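Favano Expands Head-Camera Recording of Shop Counter Work for Manipulation Model

Favano has widened its program of recording everyday counter work for a learning system, adding restocking and supply handling to a collection that previously covered only folding and wrapping. The company said in October that the added tasks are now being recorded at three retail sites, and that the first training run to use them is under way.

The recordings are made from head height, so that both hands and the work surface stay in view while a person carries out a normal task. The resulting video is cut into short episodes, labeled, and used to train a model called Forker, which predicts hand position and grip from what the camera sees. Favano intends to run Forker on a two-armed machine of its own design, although the current release is tested mainly in replay against human recordings it has not been trained on.

Indira Mathew, who leads data work at Favano, said the decision to add supply handling came from a review of failed predictions last spring. The model performed acceptably on boxes, cups and other items that keep their shape. Its errors were concentrated on items that bend, slide or change outline when held, and stacked or rolled plastic bags accounted for a large share of them.

"A bag roll has a shape only as long as something is holding it," Mathew said. "The model would place the hands correctly for a rigid cylinder of that size and get the grip width wrong. We had very few examples in which one hand supports the weight and the other controls the top."

Under the new task list, a recorder takes supplies out of storage, brings them to the counter, and places them where they are used. The instructions specify the start and end state of each episode but leave the order of movements and the choice of hand to the person doing the work. Earlier versions of the list prescribed the leading hand. That requirement was dropped after reviewers found that people slowed down and paused in ways that do not occur in ordinary work. 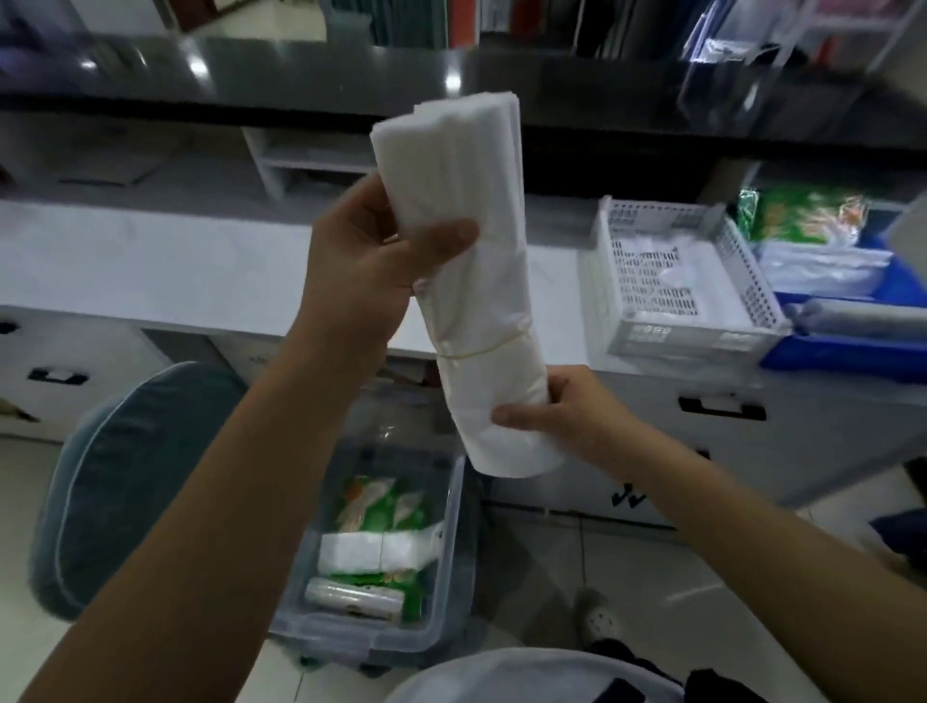 Each session consists of nine episodes with the same category of item. Between episodes the recorder changes at least one condition, such as the position of the container, the orientation of the item or the side of the counter from which the work starts. Favano does not clear the surrounding area before a session. Storage bins, trays and goods on shelves are left where the staff keep them, and the labeling team marks only those items that are touched or moved.

Halima Urio, who supervises recording at the retail sites, said the practice of leaving the workspace as found was adopted after a comparison of two early batches. A model trained on episodes from cleared counters lost accuracy when moved to counters in normal use. The batch recorded in normal conditions took longer to label but produced a smaller drop between sites.

Lighting is handled in the same way. Sites use their own ceiling lights, and reflections from glossy surfaces are accepted unless they hide a hand during contact with the item. Episodes in which contact cannot be seen are sent back to the site with a note of the time at which the view was lost. Urio said that the most common cause is the forearm passing between the camera and the fingers when a person reaches down into a bin.

Labeling is carried out by Poojary, a contractor that has worked with Favano since the folding task was introduced. Its staff mark the moment of first contact, the moment the item leaves its support, any transfer between hands, and the release. A separate label records the grip type for each hand. For rolled and stacked goods, Poojary added two labels at Favano's request: one for a hand supporting the item from below, and one for a hand that steadies it without carrying the load.

According to Senthil Fernandes, who manages the labeling group at Poojary, the second of these has been the harder to apply. Whether a hand is carrying load must be inferred from finger position and from what the item does afterward. Two labelers mark every episode independently, and a third settles differences in the load labels. Where the third labeler is unable to decide, the label is left blank and the episode is still used for the remaining fields.

The first delivery under the new list contained 100 episodes, of which 56 involved plastic bags in rolls, bundles or flat stacks. The remainder covered packaged goods, baskets and trays. Favano described the delivery as a test of the procedure and said that larger deliveries will follow once the label definitions have been fixed.

Some definitions are still under discussion. The question of when a stack of bags counts as one item and when it counts as several has been revised twice. Under the present rule, a stack or roll that is moved together is treated as a single item until a bag is separated from it, at which point the separated bag receives its own track. A band or wrapper that holds the bundle is not tracked unless it is removed during the episode.

Sihan Fang, an engineer on the Forker team, said that the bundle rule has a direct effect on training. When the earlier rule split a roll into visible layers, the model received several overlapping targets in nearly the same place and learned an unstable grip point. With a single target, the predicted grip points settle closer to those used by people. Fang added that the result comes from replay tests and has not been confirmed on the machine.

The machine itself is being prepared by Perari, which builds the arms and the end effectors. Dardo Cisternas, a project engineer there, said that the first hardware trials will be limited to picking up a banded roll from a flat surface, holding it upright and setting it down. Pulling bags out of a bin is planned for a later stage. Cisternas said the present fingers apply force over too small an area for soft bundles, and a wider pad is being made.

There is also a difference in geometry to resolve. The recordings show human hands seen from above and behind, with the forearms entering from the lower part of the view. The camera on the machine sits farther forward and higher relative to the arms. Favano corrects for this by shifting and rotating the estimated hand positions into a shared coordinate system, but the correction depends on an estimate of depth that becomes less reliable on translucent plastic. A second camera mounted at chest height was tried and withdrawn because recorders found that it interfered with bending.

Recorders are drawn from people already employed at the sites and complete a training period before their episodes are accepted. Faces are not recorded by intent, and any that appear in the view are blurred before the video leaves the site. Voice is not captured. A recorder may ask for any session to be withdrawn up to the point at which it enters a training run, and withdrawn sessions are deleted from both the site storage and the copy held by Poojary.

Mathew said that the next revision of the task list will add separating a single bag from a stack, opening it with two hands, and placing an item inside. Those tasks require finer contact labels than the present ones, and Poojary is testing a label for fingertip sliding on material already delivered. Work on the revised list will begin after the replay results for supply handling have been reviewed by both companies.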